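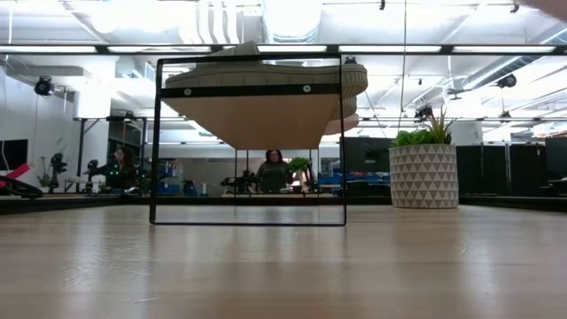
Nandini Warrier reckons you should never put a shoe away the day you wear it. Let it lie on its side overnight, she told me, somewhere the air can get at it, and only then think about boxes. She said this while I was cramming a pair of wet trainers under my bed with my foot, so I suppose the advice was aimed.

Share this 52
Comments 17

I have been thinking about shoe storage far more than a grown woman should. It began in June, when I moved into the flat on Prirkitora Road and found that it had a lovely big window, a decent oven and a hallway you could cross in two strides. My old place had a cupboard under the stairs, and into that cupboard went every shoe I owned, in a heap, for years. I'd open the door, something would roll out, and I'd wear whatever it was (this is how I came to attend a christening in walking boots).

So, boxes. Clear ones, because if I can't see a thing I forget I own it and buy another. I went first to Sorkaretti, the housewares shop by the station, and came home with four of the stiff upright sort. They look wonderful! They also show every fingerprint, and the first week I was out there with a cloth like somebody polishing a trophy. Acrylic scratches too, so it has to be a soft cloth and a drop of washing-up liquid, never the kitchen spray, which left a sort of fog on one of mine that I still haven't shifted.

The bigger trouble is size. Shoe boxes seem to be planned by people who wear ballet pumps. My flats go in a treat, two pairs to a box if I'm careful, but a big beige sneaker with a chunky sole is another animal altogether. You try it toe first, you try it heel first, and you end up laying it across the top, where it hangs over the side and looks rather pleased with itself. I did this for a fortnight and began to quite like it. Pale shoes are nice things to look at, and on its side you notice the sole, all those ridges, and how badly they want a going over with an old toothbrush.

Citent do a deeper box, and I ordered two. They are better for trainers and hopeless for my hallway, as they stick out just far enough to catch a hip. One has gone back. The other lives beside the wardrobe and holds scarves.

What I've settled on is a mixture. Boots stand on a tray by the door. Anything I wear every day goes on a low rack from Rajan's, the hardware place, which wobbled until I put a folded bit of card under one leg. Best shoes have the clear boxes, with tissue in the toes, and the chunky pair stays out on top.

Nandini came round last week and inspected it all. She moved one box an inch to the left, asked whether I'd bought cedar balls yet, and took her own shoes off at the door, where she laid them on their sides on the mat.

7 November 2020

Shares 244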